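Lekero Field Trip Kit for Families and Classrooms
Item: Field Trip Kit, Elementary
Supplied by: Lekero, Illulville
Page last reviewed: Feb 27, 2025

Overview

The Lekero Field Trip Kit is a set of printed and wearable items for children leaving school on a supervised day trip. It is intended for children in kindergarten through fifth grade, and for the parents and teachers who prepare them. Many of the children who use it are traveling by bus without a family member for the first time, and the contents have been chosen with those trips in mind.

The kit is sold to individual families and to schools. Families receive one child's set. Schools may order the same set in class quantities, with a teacher folder included. The items are identical in both versions, so a family that has bought its own set may use it alongside a school that has ordered in bulk.

What the kit contains

Child's wristband, soft fabric, adjustable, with a write-on panel on the inner side
Trip card, folded, with space for the school's name, the group leader's name and a daytime telephone number
Parent information sheet, in 2 copies, one for the school and one to be kept at home
Lunch label set for bag, bottle and snack pouch
Drawstring day bag with a name window
Conversation card for the evening after the trip

The teacher folder adds a blank group list, a seating sheet for the bus, and a head count sheet with spaces for departure, arrival, lunch and return.

The wristband

The write-on panel faces the child's skin when the band is worn, so that the telephone number cannot be read by passersby. Lekero recommends writing the school's number or the group leader's number on the panel. A child's full name should not be written on the outside of the band or on the outside of the day bag.

The band closes with a snap and has three positions. It should be fitted the evening before the trip, with the child seated and the sleeve pushed up, and checked again in the morning. A band that turns freely but does not slide over the hand is correctly fitted. Children who dislike wearing anything on the wrist may attach the band to a belt loop or to the inner loop of the day bag, provided the group leader has been told.

The parent information sheet

The sheet asks for pickup arrangements, medication, food allergies, motion sickness and any other matter the group leader should know. Both copies should be completed in ink and signed. Schools that use their own permission form should continue to do so. The Lekero sheet is a supplement to that form and does not take its place.

Medication is not to be packed in the day bag. It should be handed to the school in its original container, following the school's own rules.

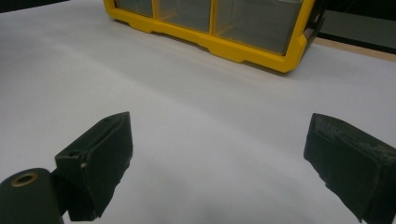
Preparing for the trip

Families are advised to set aside half an hour on the evening before departure. The following order has worked well for most households.

1. Complete the trip card with the child, reading each line aloud. A younger child may wish to write his or her own first name.
2. Label the lunch bag, bottle and snack pouch. Labels adhere best to clean surfaces and should be pressed down at the corners.
3. Pack the day bag together. The child should be able to open the bag, find each item and close it again without help.
4. Talk through the day in order: arrival at school, the bus, the visit, lunch, the bus again, and who will be waiting at pickup.
5. Place the bag by the door.

Spending money is a matter for each school. Where it is permitted, a small amount in a sealed envelope inside the bag is usually enough.

The morning of departure

It is common for a child to be quiet or tearful at drop-off, and equally common for a parent to feel uneasy. Group leaders are used to both. A short, calm goodbye is preferred to a long one - the children nearby take their cue from it. Parents who wish to pass on last-minute information should give it to the group leader in writing and not to the bus driver.

The conversation card

Children returning from a long day are often tired and may say very little. The conversation card offers a few plain prompts, such as "Who did you sit with on the bus?" and "What would you show me if we went together?" The card may be kept until the following day. There is no need to go through every prompt, and a parent may find that one is sufficient.

The prompts were written by Wulan Chong, a former second grade teacher, and were revised after a season of use by families in Illulville and Lolcombe.

Sizes and ordering

The kit is available in Small (kindergarten to second grade) and Standard (third to fifth grade). The two sizes differ only in the wristband and in the length of the day bag cord. Class orders may mix sizes.

Class packs contain sets for roughly 100 children and are intended for a full grade level. Smaller schools may order by the set. Refill packs of trip cards, labels and parent information sheets are sold separately, and the wristband and bag may be used again for later trips. To date, 2,922 sets have been supplied.

Orders received from schools during February are packed for the spring trip season and are sent in the order in which they arrive. Schools with an early departure date should state it on the order form.

Care

The day bag may be machine washed in cold water and hung to dry. The wristband should be washed by hand. Ink on the write-on panel will fade with washing and should be renewed before each trip. Lunch labels are not suitable for the dishwasher.

Returns

Unused sets may be returned in their packaging for exchange or refund. Sets in which the trip card or parent information sheet has been filled in cannot be accepted, as they contain personal information. Families should shred or otherwise destroy completed sheets when they are no longer needed.

Related items

Kusuma Overnight Kit, for school trips with one or more nights away
Kusuma Overnight Kit refill, labels and cards only
Lekero Teacher Folder, sold singly

Questions about this item

Questions from families and schools should be addressed to Aisyah Yeoh, School Orders, at the Lekero office in Illulville. Please give the size and the date of the trip when writing.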